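Ticket 227
Subject: Gift bags won't stay open for packing, small plush keep missing the mouth
Product: Clolitz kraft carrier, plain, twisted handle
Raised by: packing bench, Lustness
Handled by: Alaric Calloway
Status: Closed, one follow-up
Priority: Normal

Reported problem

We switched the plush toy orders over to the plain Clolitz paper carriers in December and we love them. They look smashing, they fold flat, and customers keep writing in to say how nice they are. But packing them is slow! The bag tips over as soon as you let go, the mouth closes up, and the toy ends up next to the bag and not in it. The egg and the carrot are the worst for it, being small and light. A bag with only one of them inside has no weight at the bottom to hold it down.

Could somebody look at how we lay the bags out? Happy to try anything.

Reply, 9.40 am

Lovely ticket, thank you, I do enjoy a bag problem. Two questions before I come over. Are you opening the bags fully before you start, base and all? And are you packing upright or on the side?

Reply, 9.55 am

Upright, mostly. We give them a quick shake and hope. Sometimes the bag falls and we just carry on with it lying down.

Log, 10.30 am

Went over to the bench. Tables are fine, level, plenty of room to work. I tried 18 bags from the open pack, standing each one up after a quick shake. Most of them leaned or went straight over. Then I tried them lying down on purpose and had a much nicer time of it.
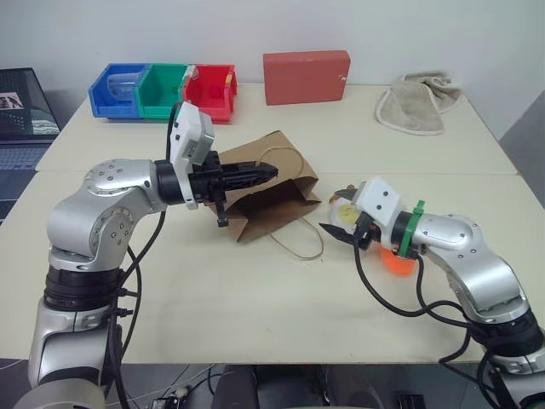
Bag on its side, creases still showing.

The side creases (the gussets, if we're being proper) come out of the pack pressed hard. A shake doesn't shift them. You need a flat hand inside, right down to the base, and then a push outwards on each side. It takes a few seconds and it makes a huge difference. I did the same 18 again with the hand push and they all stood up, though I'd still lay them down for anything as light as the carrot.

Reply, 11.15 am

Tried the hand push and it's miles better! One thing though — when we lay the bag down, the handle keeps flopping across the mouth and catching on the toys. The egg has a bit of string on it and that got wound round the handle twice this morning. Any ideas?

Log, 11.50 am

Good spot, I'd missed that completely. Moved things about until it felt comfortable. What works for me:

Lay the bag flat on its side and pull the handle out, clear of the mouth.
Put the toys next to the bag before you pick any of them up.
Tuck any string or tag under the toy as it goes in.
Keep the bins at the back so your elbows have room.

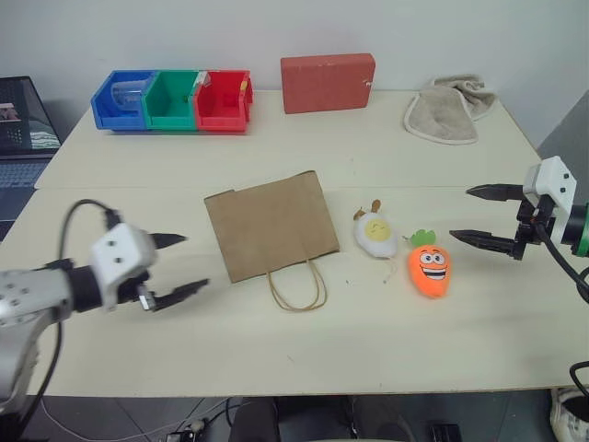

Egg and carrot beside the bag, blue, green and red bins behind.

I really like this layout. The egg is smiling away with its eyes shut and the carrot has that enormous grin, so it's a cheerful bench to be at. Egg first, yolk side up, then the carrot with its leaves towards the mouth so that's what the customer sees when they look in. You can do it the other way round if you prefer, but please pick one and stick to it, as the returns desk likes to know what they're going to find.

Reply, 1.20 pm

Did a full run of 60 over lunch using the new layout. Two bags had to be done again and both were my fault for rushing. Very, very pleased!

One more while you're here. A customer asked if the zigzag along the top of the bag means it's been torn or cut badly. Is it a fault? Should we be sending those back to Marchetti?

Log, 1.45 pm

Not a fault, don't send any back! The saw-tooth edge is from where the paper is cut to length, and you'll find it on plenty of brown bags. I had a good close look at one to be sure.

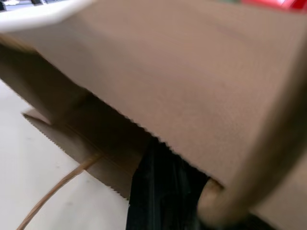
Zigzag rim on both sides of the mouth, with the twisted cord handle.

What you want to see is small, even teeth. A proper tear would run down into the panel, and you'd feel it snag if you ran a thumb along the rim. If you do get one of those, put it aside and use it for stuffing. While you're checking, give the cord a gentle tug where it joins the bag. I've not had one come away yet.

There's no print on the face of these, so if you'd like something for the customer to look at besides brown paper, Cinent do a round sticker that goes on nicely. Stick it on before you open the bag out, while the panel is still flat. I tried it the other way and got a lovely set of wrinkles.

Reply, 2.10 pm

Brilliant, I'll write back to the customer now. And yes please to stickers!

Resolution

Cause: side creases not opened before packing, handle lying across the mouth.
Fix: hand push to the base, bag on its side, handle pulled clear, toys laid out beside it.
Rim query: normal finish, no return to Marchetti needed.
Follow-up: Alaric to bring over a sheet of Cinent stickers and try them on the next pack of bags.

Ticket closed 2.25 pm. Reopen it if the bigger plush give you any bother — I haven't tested those and I'd love an excuse to.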